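Betreff: Re: [fotonachlass] Gerahmte Abzüge: rausnehmen oder im Rahmen scannen?
Datum: 21.01.2019

Hallo zusammen,

zur Frage nach den gerahmten Abzügen aus dem Bestand Collard noch ein paar Punkte, weil wir das beim Bestand Garside im Juli schon einmal durchgekaut haben.

Erstens das Herausnehmen. Bei Abzügen, die lange hinter Glas lagen, klebt die Gelatine gern an der Scheibe fest. Wenn sich das Bild beim Öffnen der Rückseite nicht von selbst bewegt, bitte aufhören und wieder zumachen. Kein Zahnseide-Trick, kein Föhn, kein Gefrierfach. Wir hatten bei Garside 19 Abzüge, die festsaßen, und bei zwei davon hat vor uns schon jemand nachgeholfen. Die Fehlstellen sieht man auch auf dem besten Scan.

Zweitens die Aufnahme im Rahmen. Das geht, aber nicht mit dem Flachbettscanner. Der Abstand zur Scheibe ist bei den meisten Modellen zu groß, die Schärfe liegt dann irgendwo davor. Besser abfotografieren, Licht von beiden Seiten im flachen Winkel, Raumlicht aus. Schwarze Pappe mit einem Loch fürs Objektiv hilft gegen die eigene Spiegelung. Bei ovalen Rahmen den Rahmenrand ganz mitnehmen und erst in der Ableitung beschneiden, sonst fehlt später die Angabe, wie viel vom Motiv verdeckt war.

Drittens die Benennung. In Nirkar gibt es für den Rahmen ein eigenes Feld, das fast immer leer bleibt. Bitte eintragen: Form, Farbe, Verzierung, Aufsteller ja/nein. Beim mittleren Bild wäre das also: oval, silberfarben, Strasssteine, mit Ständer. Ins Motivfeld gehört nur, was auf dem Foto ist, also Frau in langem weißem Kleid. »Braut« nur, wenn es auf der Rückseite steht oder die Familie es gesagt hat.

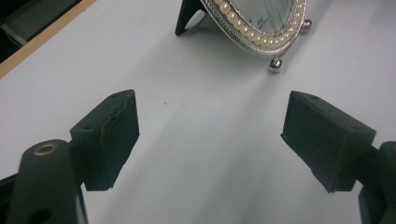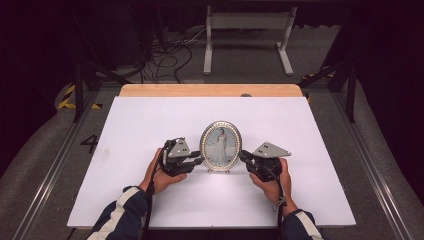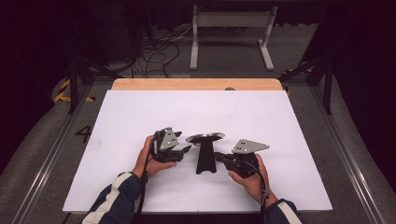 Tracey Greenwood schrieb:

> Hallo Liste,
>
> ich sitze gerade an den Collard-Kisten. Die losen Abzüge
> sind durch, einige 500 Stück, aber jetzt kommen die
> gerahmten. Die Familie hätte sie gern im Rahmen zurück,
> möchte aber Scans in voller Qualität. Nehmt ihr die Bilder
> grundsätzlich heraus? Und wohin mit der Beschriftung, wenn
> sie auf der Rückpappe steht und nicht auf dem Foto?
>
> Außerdem schneidet mir Skanon bei jedem ovalen Ausschnitt
> automatisch ein Rechteck hinein. Lässt sich das abstellen?
>
> Danke und Gruß
> Tracey

Zur Rückpappe: als eigene Aufnahme ablegen, gleiche Nummer wie das Foto, mit angehängtem r. Den Text zusätzlich abtippen, auch wenn er nur aus einem Vornamen besteht. Unleserliches in eckige Klammern.

Zu Skanon: Die Automatik sitzt in den Einstellungen unter »Vorlage«, nicht unter »Zuschnitt«. Haken bei »Ränder erkennen« entfernen und das Profil neu speichern. Beim Update auf Version 3 wird der Haken leider wieder gesetzt – also nach dem Update einmal nachsehen.

Offen ist für mich noch, ob wir bei Farbabzügen eine Farbkarte mit aufnehmen, wenn sie hinter Glas bleiben. Die Karte liegt dann ja vor der Scheibe und das Bild dahinter. Bei Garside haben wir sie weggelassen, und ich würde es heute anders machen. Wer dazu Erfahrungswerte hat, bitte an die Liste und nicht nur an mich.

Viele Grüße
Henning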